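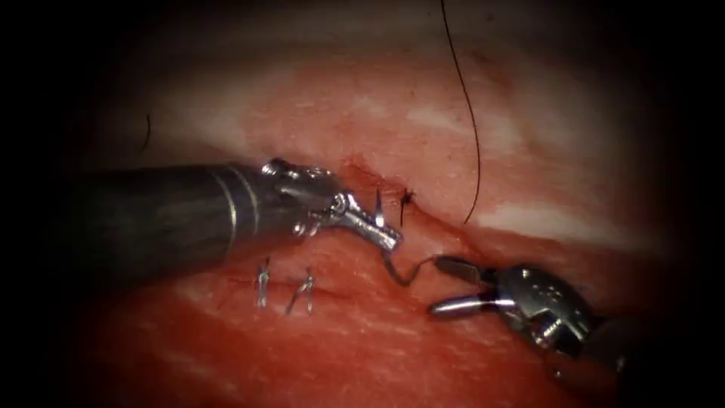 Right, robots and chores, part 2. Everyone keeps asking me why a machine can manage stitches and still can't sew a button on my cardigan.

Two arms, a curved needle, a bit of thread passed between them. I can barely darn a sock with my own hands so I'm properly jealous!

But sewing is one job. My kitchen is 500 jobs, and most of them involve a lid I can't find.

Nelly Nina asked if the Pluditz folding thing is any good. Tried it in June. Tea towels, yes. Fitted sheet – absolutely not, it made a sort of nest.

The Mustgate warehouse near me has machines shifting boxes all night. Somebody still has to come in and sweep up.

So my answer for now is nearly, but keep your ironing board. Jollura mop next, if it ever arrives.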